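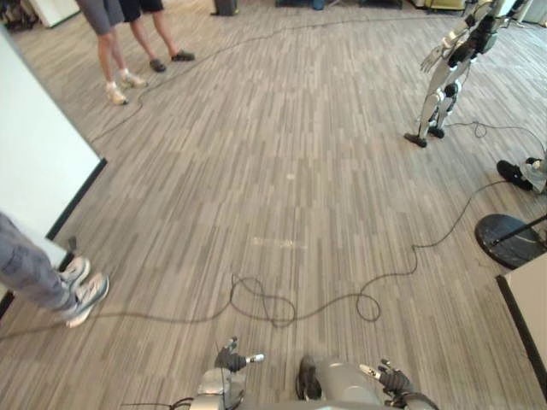 Long cable lying loose across striped office carpet – what to use?

Asked by Raju_fac, Aug 24, 2023

Gray carpet with a woodgrain stripe. One long black cable crosses the walking area and piles up in loops before it reaches a round stand base. A second runs across farther up. People walk through here all day. The room layout changes every few weeks, so floor boxes are out. I need something that comes up without leaving glue. Cable is 8 mm outside diameter. Budget is 75 dollars.

3 answers

Jiahui Ding
Accepted

Take up the slack first. Coil the excess at the stand end in a flat figure eight, secure it with hook-and-loop wraps and keep it next to the base. Don't use zip ties, they get overtightened and deform the jacket.

For the crossing, use a fabric cover with hook strips on both edges. It grips loop pile directly and lifts off without residue. Test a short piece first, as very flat commercial carpet may not hold. Run it straight across the walkway at a right angle. Bravden sells it by the roll and you can cut it with scissors. Check that the channel is wide enough for 8 mm cable before ordering. If both cables can share one route, move the second beside the first and cover them together, provided neither is mains power next to unshielded signal.

473_volts

Gaffer tape. Not duct tape. Pull it up the same week or it leaves residue anyway.

Asum

We had rubber ramps from Zirkley. Fine for carts, but on carpet they creep, and the ends curl up after a while. Would not buy again for foot traffic.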